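Aug 31, 2022

I finally got to order the giveaway stuff for our street fair in Viltusbridge, and I have been grinning at a box of tote bags all morning! We went with 278 totes and 16 sample mugs, all printed by Tanguy, and the ink is so much sharper than what we had in January. You can read the little phone number on the side without squinting. (My eyes thank them.)

Kwesi Ackah pushed hard for pens again, and I get it, pens are cheap and they travel. But people keep a decent bag for years. I still carry my Cemden one to the grocery store and the handles haven't budged. 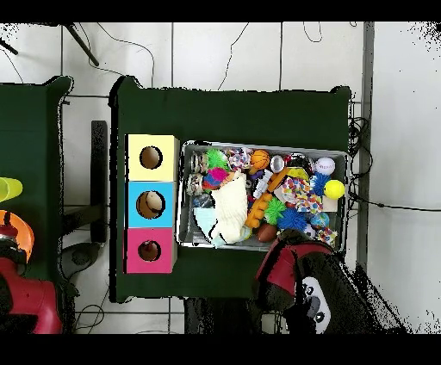

*Three stacked cubes and a tray full of toys.*

A few things I learned on this order, in case you're placing your own soon. Ask for a printed proof on the real fabric. Our green looked gorgeous on screen and came out kind of swampy on cotton, so Gaëtan Bodin nudged it two shades brighter and wow, what a difference. One-color printing also saved us $559, which went straight into longer handles. Best swap ever!

Delivery took 4 days, and that includes the weekend. I'm already pricing lunch coolers for next time, the soft kind with a zipper and a big flat front for the logo. If you've ordered some and liked them, leave me a comment with the size you picked.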